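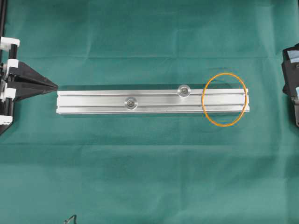 Aluminum bar stock with a grooved face, laid out on green cloth.

Print this page
E-mail this page

About the Skondton School of Building Trades

The Skondton School of Building Trades is an independent, nonprofit school offering instruction in window and door installation, finish carpentry, glazing, and building maintenance. The School was founded to serve working adults in Skondton and the neighboring town of Brikton who wished to enter a skilled trade without leaving their present employment. Evening instruction remains the larger part of the program, although day classes are now offered in every subject.

Enrollment for the current year stands at 328 students. Since its founding the School has awarded 1,191 certificates, and its graduates are employed by contractors, school districts, hospitals, and housing authorities throughout the county. A number have gone on to open businesses of their own.

Our Mission

The School exists to teach the building trades thoroughly and at a price that working families can afford. Tuition is set once a year and does not change after a student has enrolled. Students who must withdraw because of illness, military service, or a change in working hours may return within two years and resume their studies at the point where they left off.

History

The School began as a single evening course in window repair, held in rented rooms on the Brikton side of the river. The first class had 13 students. Demand for instruction soon went beyond window work, and courses in glazing and finish carpentry were added as qualified instructors could be found.

The School moved to its present home, the former Fakon furniture warehouse, after outgrowing two earlier locations. The building was purchased with the help of a long-term loan that has since been repaid in full. The old loading floor now houses the carpentry shop, and the offices upstairs have been converted to classrooms and a reading room. The Chuang Wing, completed later, added a glazing shop and a covered yard in which full-size wall sections can be built and taken down in all weather.

Programs of Study

Certificate programs run for two or four terms, depending on the trade. Each combines classroom study with shop practice, and all students complete a common first term in measurement, plan reading, materials, and job site safety. The School also offers short courses for homeowners and for persons already employed in the trades — these carry no certificate but are taught by the same faculty. 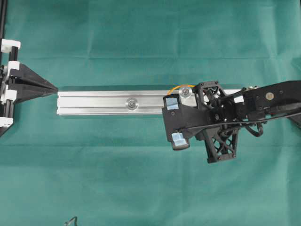 Black uprights with white brackets.

Admission

Applicants must be at least 17 years of age. A high school diploma is not required for admission, but applicants without one are asked to take a short placement test in reading and arithmetic. New classes begin in August and in January. Class size in the shops is limited, and early application is advised for the glazing program in particular.

Financial aid is available to students who show need. In the current year 65 students receive a grant covering all or part of their tuition. Aid forms may be obtained from the front office and should be returned with the application for admission.

Governance and Accreditation

The School is governed by a board of trustees elected to three-year terms. Annual reports are kept in the reading room and may be examined by any member of the public during office hours.

Page last reviewed Thursday, June 10, 2021

Print this page
E-mail this page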